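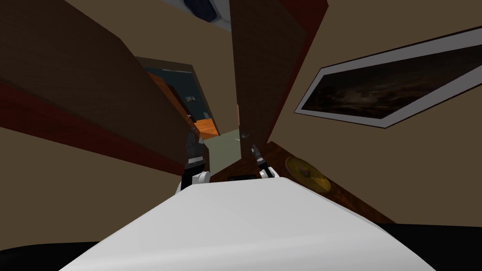 Corham Floor Levels is a small table of how far the floors are out of level in older houses on two streets in Corham, Skorkov Street and Ibarra Street. It covers 40 houses, room by room, with notes on door frames and visible cracks where the person measuring thought they were worth writing down. A floor can be a long way out before anyone living on it complains, and the numbers are small next to what a picture can do: the walls and doors in the render at the top of this page run at steep diagonals, while the worst room in the table drops 44 millimeters from one side to the other.

What is in the folder

levels.csv holds the readings, one row per room.
houses.csv holds one row per house: street, type of foundation if known, basement yes or no, and whether the floor structure has been repaired.

The two files join on house_id. House numbers have been replaced with made-up IDs, and the order of the IDs says nothing about where a house stands on the street.

Columns in levels.csv

house_id – matches houses.csv
level – basement, ground, upper, attic
room – plain name, such as kitchen or back bedroom
drop_mm – height difference between the highest and lowest point read in the room, in millimeters
low_side – front, back, left or right, as seen when facing the house from the street
covering – what was on the floor when it was measured
frame_note – free text on door frames, often blank
crack_note – free text on cracks in walls or ceilings, often blank

A blank in frame_note or crack_note means no note was taken. It does not mean the frame was square or the wall was sound. Please don't turn blanks into zeros.

How the readings were taken

Most rooms were measured with a water level: a length of clear tube with a marked stick at each end. One end stayed on a reference spot near the door and the other was moved to the corners and the middle of the room. Where furniture blocked a corner, the nearest clear spot was used and the row says so in frame_note, which was the only free column on the paper form at the time. That should have been a separate column and it may become one.

Rooms in a few Ibarra Street houses were done with a Vatside cross-line laser and a tape. The laser readings were checked against the tube in the same rooms and kept when they agreed. The method is not recorded per row.

Thick carpet was pressed down by hand before reading. Tile and bare board were read as they were. Readings over rugs were thrown out and taken again with the rug pulled back.

All of the visits were made in December, with the heating on in most houses. Timber floors move a little with the seasons, so a repeat in summer could give slightly different values.

Known problems

The low_side column mixes up left and right in an unknown number of rows from the first visits, when some sheets were filled in facing the street and others facing the house. Rows that could be checked against a floor plan have been fixed. If direction matters for your work, use front and back only.

Upper floors are thinner in the data than ground floors. Several owners were happy to have the kitchen and hall measured and less keen on the bedrooms.

The houses were not picked at random. Owners answered a note through the door, and people who already worry about their floors are more likely to answer. Do not use the average as a figure for the whole street, or for Corham.

What it is good for

Teaching people to read a messy table, comparing rooms inside the same house, and getting a feel for what is ordinary in a house of this age. It has also been handy for settling arguments about whether a bookcase needs shims.

What it is not good for

It can't tell you whether a house is safe. A drop_mm value has no time attached – a floor may have settled long ago and stopped, or it may still be moving, and one visit does not show which. Anyone with a new crack or a door that has recently started to stick should get an engineer in to look at it.

Changes

The second release fixed the left and right errors mentioned above, merged the spellings of "linoleum", and removed one garage that had been entered as a room.

Corrections are welcome, including from owners who recognize their own house. Give the house_id and the room, and say what you measured and how.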